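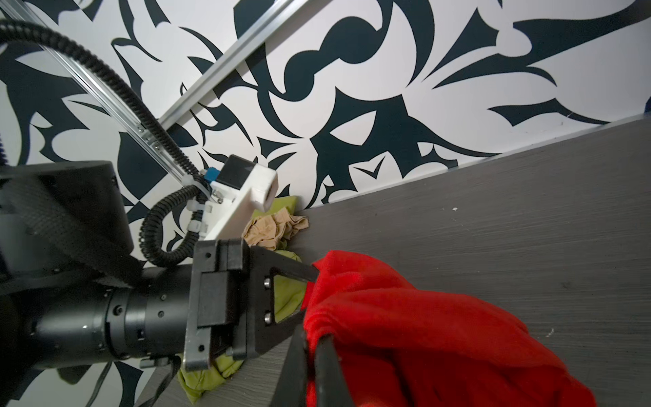 Pre-run inspection, cloth sorting cell, Trotitz bench
Checked 9 July 2025, arm powered down for items 1 to 5.

1. Mounting plate bolts. Both tight, no play at the plate. Pass.

2. Gripper fingers. Tips free of lint, close evenly. The fleece-like red cloth tends to bunch between the fingers, so inspect again after each block of 8 grasps. Pass.

3. Corrugated cable. Zip ties at the bracket and rail end sound. Loop clears the plate at full wrist rotation, turned by hand. Pass.

4. Camera bracket. White printed part, no cracks at the screw holes. Replace in November with the Grullach version. Pass with comment.

5. Thin wire under wrist joint. Hangs lower than the drawing allows. Secure before the next block. Open.

6. Emergency stop. Tested at low speed, arm halted each time. Pass.

7. Tabletop. Small white specks on the grey surface. Wipe down before recording; the Haninico segmentation method marked similar specks as cloth in 5 of 40 trials. Open.

8. Patterned wall. Leave in place. The comparison with the Fuchs baseline depends on the same background throughout.

Release for use: after items 5 and 7 are closed.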